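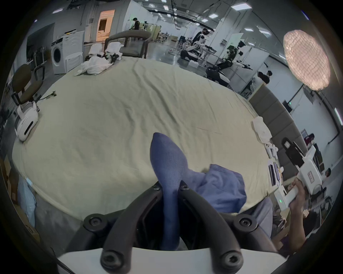
**Ticket 172** -- Names print wrong on parade wristbands
**Opened:** 10/31/25
**Opened by:** Houda Abou Zeid, Pidstead Lantern Parade
**Handled by:** Wael Ait Brahim, Tudness support
**Product:** Galleo event registration, label export
**Status:** Closed

**Report from customer**

We use Galleo to sign up families for the January lantern parade. Each child gets a paper wristband with first name, walking group and a phone number for the adult. I printed a test sheet last night. Most names are fine. Any name with an accent or a special letter is wrong. Żak came out as a box followed by "ak". Zoë has two odd characters at the end. The names look right on the screen when I open the registration page.

We have 3,000 blank wristbands on order and I don't want to start printing until this is fixed. The first 200 are for the school group and they go out early.

**Reply, Wael**

Thanks for the test sheet. Please send me these:

- the export file, before you open it in anything else
- the name of the program you print from
- the label template

Don't retype the names by hand. The records look fine on our side, so the trouble is most likely in the export or after it.

**Customer**

Export file and template attached. I open the export in a spreadsheet first to sort by walking group, save it, then load it into the label program.

**Work log**

- Opened the raw export in a text editor. Żak and Zoë both correct. File is saved as UTF-8.
- Opened the same file in a spreadsheet by double-clicking. Zoë wrong, Żak wrong. Matches the customer's report in part.
- Imported it instead, with the encoding set to UTF-8. Both names correct. Saved as "CSV UTF-8" and loaded into the template.
- Printed one sheet. Zoë now correct. Żak still has a box for the first letter.
- Checked the template. The name field uses a decorative font with lantern shapes in the capitals. It has no Ż. Changed the name field to a plain font and left the heading alone.
- Printed again. Both names correct.

So there were 2 separate faults, one in the spreadsheet step and one in the font.

**Reply, Wael**

Steps for your next print run:

1. Download a fresh export. The saved copy from last night has the damage in it and can't be repaired.
2. In the spreadsheet, use Data > Import and choose UTF-8.
3. Sort by walking group.
4. Save as "CSV UTF-8".
5. Load it into the new template I attached.

Print one sheet with Żak on it before you run the rest.
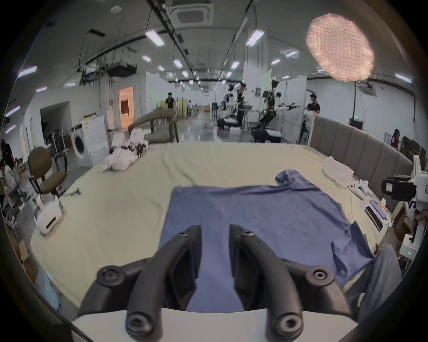
**Can we keep the lantern font for the walking group names?**

The walking group names can stay in the lantern font, as all of them use plain letters. If you add a group later with an accent in its name, print a test label for it first.

**Customer**

Followed the steps. Test sheet is right, including a Łukasz I had missed before. The school group is printed. The long names run close to the edge in the plain font but they fit.

**Wael**

Good. If a name does run over, drop the font size by one point in the template. I've asked for a note on the export page about the import step -- no date for that yet. Closing the ticket. Reply here if it comes back and it will reopen.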